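Haltine 300 White Desk: Review After Nine Months
By Harish Shakya
6 Feb 2024

I have had the Haltine 300 at work since May. Our office was replacing the old oak-look tables, and Fedodska, the dealer, let each of us choose between the Haltine in white and the Morov in gray. I took the white one. The desk cost the company $659 with the cable clip set, which is sold separately for $15. I think the clips should come in the box at that price.

Delivery and assembly

It came in two cartons. The top is heavy and you will want a second person to turn it over once the legs are on. The instructions are drawings only, and step 6 shows the crossbar the wrong way around. I had to take out four screws and start that part again. The hex key in the bag is soft and rounded off before I finished, so use your own if you have one.

The feet screw in and out to level the desk. On our carpet tiles I needed two full turns on the back left foot and it has not needed adjusting again.

Working on it

The listed load is 150 pounds, and I have never come near that. With a large monitor on its stand at the back, the top does not sag that I can tell. If I type hard the screen moves a little. The Morov across the aisle moves more.

Depth is good. I can keep the keyboard right in front of the monitor stand and still have open desk in front of it for papers or a laptop. Width is less generous than it sounds, at least for the way I use it. Once a laptop sleeve and a paper bag are on the right side, that side is full, and things start to land on the keyboard.

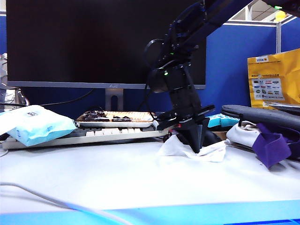 A keyboard tray would help with this, and Haltine does make one, but it fits only the wider model. I asked Fedodska about it twice and got the same answer both times. The desk has no drawer either. If you keep snacks, wipes and chargers at your desk you will need a pedestal or a shelf, so add that to the price when you compare.

The back edge is straight, with no cutout for cables. Ours is pushed up against a cubicle partition, and I had to leave a finger's width of space to get the monitor cable and power cord down. Small things fall through that gap. I have lost two pens and a USB adapter to it.

Cleaning

This was my main worry with white. Coffee comes off with a damp cloth if you get to it the same day. Left overnight it leaves a faint ring, which took a wet wipe and some rubbing. Blue ballpoint also came off with a wipe. Red marker did not, and I still have a short pink line near the front edge. Crumbs show up right away. On the gray Morov you would not see them, and you can decide for yourself if that is a plus.

Dust is no worse than on any other desk. Fingerprints do not show. The surface is slightly textured, so a mouse works on it without a pad, but a sheet of paper on the bare top gives you bumpy handwriting. I write on a notepad now.

Compared with the Namboodiri

Before this I used a Namboodiri for several years at another job. That one had a thicker top and a proper cable slot, and it was the better desk. It also took longer to put together and came only in dark brown, which made a dim office dimmer. For a cubicle I prefer the Haltine. For a room at home, where the back of the desk might be visible, I would pay for the Namboodiri.

Wear so far

One chip at the front right corner, from my chair arm. The edge strip is still tight all the way around. One leg bolt worked loose in the fall and I tightened it.

Rating: 4 out of 5. I took off one point for the missing cable slot and the extra charge for the clips.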